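Pivden Shared Workshop
Home Robotics Build, Unit 6: Setting Up a Two-Arm Kitchen Task
Course handout

What this unit covers

By now both arms are bolted down, powered and answering commands. In Unit 5 you ran them one at a time with foam blocks. This unit moves to a tabletop task that uses both arms and real kitchen items. The task is unloading and loading a steamer: lid, basket, buns, plate. You will write the task down, lay out the table, set the grip limits and do dry runs.

Bring your build log. If your arms are still on the old Vanine brackets, swap them before you start. The slots in those brackets let the base creep when both arms move together, and your saved positions will be off by the end of a session.

1. The table

Use a rectangular table with a light top. It should stand flat on all feet and should not rock when you lean on a corner. Push the long side against a plain wall. A poster or shelf behind the work area gives the head camera extra edges to deal with, and the object finder we use in this course does poorly with them.

Keep the computer on a separate desk. Vibration from the arms will walk a mouse across a shared table, and people tend to reach for the keyboard while the arms are live.

Before you place any objects, mark the near edge of the table with tape at the center line. All offsets in your log are measured from that mark.

2. Cables

Each gripper has its own cable running back to the arm. Leave enough slack for the wrist to turn fully both ways, then tie the cable to the arm below the wrist and nowhere above it. Turn the wrist by hand with the power off. If the cable goes tight at either end of travel, untie it and start over.

Anything that runs past the end of the table should hang down the side next to the wall.

3. Object layout

Place the steamer at the center, with one handle pointing left and one pointing right. The lid goes to the left of it and belongs to the left arm. The plate goes to the right and belongs to the right arm. Neither arm crosses the center line in this unit.

The lid lies flat with its handle up. Leave 50 mm between the lid and the pot so that the fingers can get past the rim. Do the same on the plate side.

The steamer stays unplugged and cold for the whole unit. Do not put water in it. We will not work with heat in this course.

4. Grip limits

Finger force is set in the Plenix control panel on a scale that runs to 200. Set it as follows.

Lid handle: 190
Bun: 50

The lid is smooth and heavy for its handle, so it needs nearly the full value. A bun at that setting will be crushed. Save the two values as separate presets and have the script load the right one before each grasp. Most failed runs in this unit come from a script that picks up the lid and never changes the preset back.

Buns from the freezer case at Mercado work well. Steam them at home, let them cool and bring them in a covered container. Replace them once the skin tears, since a torn bun sticks to the fingertips and gives you a false grip reading.

5. Start position

Both grippers should be low over the near side of the table, left hand at the lid and right hand at the plate, with the fingers pointing away from you. The basket is open and the buns are on the plate. Leave space between the buns so that each can be reached without pushing the one next to it.
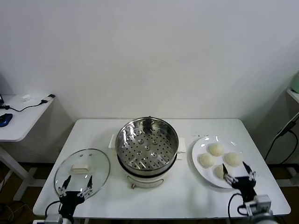 Figure 6-1. Table layout with lid at left, open steamer at center and buns on the plate at right.

6. Dry runs

Run the sequence first with the fingers held open. Watch for contact with the pot rim and the plate edge. Keep one hand on the stop switch.

Then run it at quarter speed with the presets on:

Right arm picks up one bun and sets it in the basket.
Repeat until the plate is clear.
Right arm returns to start.
Left arm picks up the lid and sets it on the basket.

The left arm waits for the right arm to report its start position. Do not use a timer for this.

For your log

Bracket type, tape mark offset, both force presets, number of clean runs, and a sentence on each failed run saying which arm and which step. Wipe down the fingertips before you leave.

Reading for Unit 7: wrist calibration notes, first half.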